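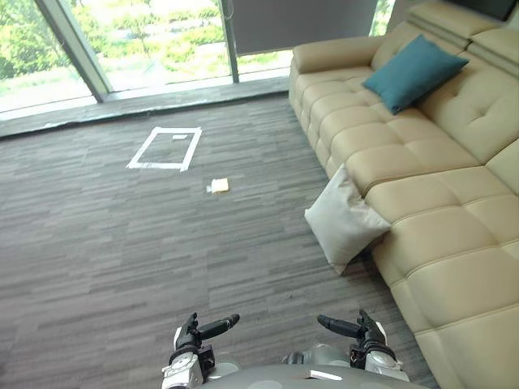 Figure 1. View from the head camera: both grippers, the taped rectangle on the carpet, the sofa at right.

Handout 4: Setting up a floor task in the home

Course notes by Callum Guthrie, Arel workshop

In the previous handout we mounted the two arms on the torso and checked the cables. Now we prepare the place where the robot will work. Many builders want to start with the software, but I recommend to spend the first evening on the floor.

4.1 The target area

The target area is a rectangle of white tape. From the head camera it does not look like a true rectangle, and the far edge looks shorter than the near edge. Your program must correct this before it calculates any position. Put a small label inside the rectangle, near one edge, so that you always know which side is the top.

Striped carpet tiles, as in Figure 1, can be difficult for simple edge detection. The stripes make many short false lines. White tape on gray carpet has good contrast, so try first a brightness threshold and only after that an edge filter.

4.2 Objects

Begin with one small object of light color. The pale yellow square in the figure is a suitable size to discuss. Notice the scrap of paper under its left side: your mask may join the two into one shape. Cushions are for a later exercise, when the arms can work together.

4.3 Light

Large windows give strong daylight, and the exposure of the camera changes with the clouds. Lock the exposure at the start of each session. If you have a blind, choose one position for it and write this in your log — also the time of day.

4.4 Gripper check

Move both grippers to the front of the torso, facing each other, with a gap between them. The fingers should be visible to the head camera. Save this pose under the name "Borow", which the scripts in the Aidoo folder expect. Speed limit for all first tests: 30 percent.

Exercise

Save 100 frames without moving the robot. Find the four corners of the tape in each frame and plot how much they move. Bring the plot to the next meeting, together with your log.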